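住まいの掲示板 > 家具・インテリア > お手入れ > 木製テーブルのツヤと白い跡について

木製テーブルのツヤと白い跡について

kurumi_dai
中古でHajduのダイニングテーブルを買いました。濃い茶色でツヤのある天板です。前の持ち主は9年使っていたそうで、目立つ傷はありませんが、鍋を置いたらしい白い輪が残っています。あと全体に拭き筋が出ます。水拭きしても乾拭きしても、夜に照明をつけると筋が見えます。
Nuswoodのオイルワックスを塗ればどちらも消えますか。店の人には「木だからオイルでいい」と言われましたが、ネットだとツヤあり天板にオイルは塗るなとも書いてあって迷っています。

みそかつ定食
塗る前に塗装の種類を確認してください。ツヤがあるならウレタンかラッカーだと思います。どちらも表面に膜があるので、オイルは中に入りません。上に残ってベタつくだけです。
見分け方は、脚の裏など見えない場所に除光液を綿棒で少しつける。溶けて曇ればラッカー、変化がなければウレタンの可能性が高い。ついたらすぐ拭き取ること。

tonbo77
うちもHajduですが、Nuswoodを塗って普通にきれいになりましたよ。そんなに神経質にならなくていいと思います。薄く塗って、よく拭き取る。それだけです。

みそかつ定食
>tonbo77さん
それはきれいになったというより、細かい傷に油が入って見えにくくなった状態です。しばらくするとホコリを吸って黒ずみます。型番は何ですか。Hajduにはオイル仕上げの天板もあるので、同じメーカーというだけでは参考になりません。

tonbo77
型番は剥がれていて分かりません。ツヤはあります。黒ずみは今のところ出ていません。

裏庭
白い輪のほうだけ。
塗膜の中に湿気が入って白くなっているなら、熱で抜けることがあります。乾いた綿のタオルを敷いて、スチームなしの低温アイロンを短く当てる。様子を見ながら何回かに分ける。うちはこれでほぼ消えました。
長年放置された輪は消えないことも多いので、期待しすぎないほうがいいです。

kurumi_dai
ありがとうございます。除光液を脚の裏で試しました。曇りませんでした。ウレタンですかね。
アイロンはちょっと怖いです。

みそかつ定食
曇らないならウレタンと考えていいと思います。
アイロンは私は勧めません。ウレタンは温度を上げすぎると膜が浮きます。浮いたら部分補修はまず無理で、全面剥離になります。先にドライヤーの弱風で試すほうが安全です。

裏庭
ドライヤーでは温度が足りなかったです。両方やった上で書いています。
低温でタオルをかませて、当てっぱなしにしなければ問題は出ませんでした。もちろん自己責任ですが。

はんぺん
拭き筋の話が流れているので。
筋の原因はたいてい洗剤かワックスの残りです。前の持ち主が家具用ポリッシュを使っていたなら、層になって残っています。まず落とすことです。
手順は次のとおり。
・台所用の中性洗剤をぬるま湯で100倍に薄める
・布を固く絞って、木目の方向に拭く
・洗剤が残らないよう、水だけの布で二度拭く
・すぐ乾いた布で水気を取る
シリコン入りのポリッシュだと中性洗剤では落ちません。その場合はInitzのワックスリムーバーを使いました。臭いがきついので窓は開けてください。

あおのり
Initzは強すぎませんか。私は隅で試したらツヤが少し引けました。ラッカーだったのかもしれません。使うなら必ず目立たない場所から。

はんぺん
>あおのりさん
ラッカーには使えないと缶の裏に書いてあります。ウレタンでも長く置くのはだめです。布につけて拭いて、すぐ水拭き。直接垂らさない。

kurumi_dai
中性洗剤でやってみました。布がうっすら茶色くなりました。これは色落ちですか。

みそかつ定食
ウレタンなら塗膜の下の着色は出てきません。古いワックスか手垢です。布を替えて、色がつかなくなるまで繰り返してください。もし同じ場所で何度拭いても濃い色が出るなら膜が切れているので、そこは水を避けたほうがいいです。

kurumi_dai
4回やったら布に色がつかなくなりました。筋もかなり減りました。残りは布の問題でしょうか。今は古いTシャツを切ったものを使っています。

はんぺん
Tシャツは毛羽が残ります。Rollicoの平織りのマイクロファイバーがいいです。ホームセンターで700円でした。パイル状のほうは水を多く含むので仕上げには向きません。柔軟剤を入れて洗うと筋の原因になるので注意。

tonbo77
100均のメガネ拭きでも同じだと思いますけどね。

はんぺん
小さすぎて、天板だと途中で継ぎ目の筋が出ます。サイドテーブルならいいと思います。

あおのり
ついでに質問です。仕上げに何か塗っていますか。塗らないと乾燥で割れると聞いたのですが。

みそかつ定食
ウレタンなら何も塗らなくていいです。割れを気にするなら塗るものより置き場所です。エアコンの風が直接当たる場所、床暖房の真上、西日の当たる窓際は避ける。うちは2月が一番乾くので、その時期だけ加湿器を回しています。

裏庭
塗らなくていいのは同意です。ただ、輪染みの予防にコースターと鍋敷きは要ります。ビニールのテーブルマットは勧めません。敷きっぱなしで天板に貼りついて、剥がすときにツヤがまだらになりました。敷くなら透明のやつでも、ときどき上げて風を通してください。

kurumi_dai
白い輪は結局、裏庭さんの方法を試しました。アイロンは一番低い温度、タオルは二つ折りです。輪は薄くなって、斜めから見ないと分からない程度です。完全には消えていません。これ以上はやめておきます。
Nuswoodは返品しました。未開封だったので。

裏庭
薄くなったならよかったです。やめどきとしても妥当だと思います。

あおのり
参考までに、塗りも磨きもせず、中性洗剤と乾拭きだけで手入れしている濃い茶の天板です。照明はこのくらい映り込みます。細かい筋を気にするなら、夜に明かりをつけて低い角度から見るのが確実です。昼の自然光だと見落とします。
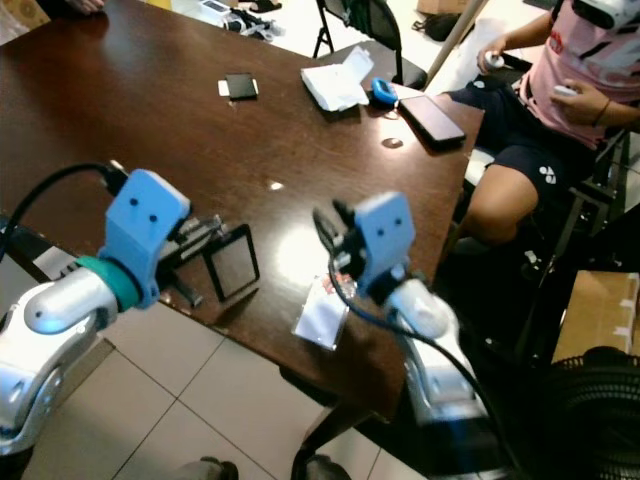

kurumi_dai
ありがとうございます。夜に確認してみます。Rollicoの布も買ってきたので、今度はそれで乾拭きします。

みそかつ定食
新品の布は一度水洗いしてから使ってください。糊が残っていることがあります。

お問い合わせ | © 住まいの掲示板 | ページの先頭へ戻る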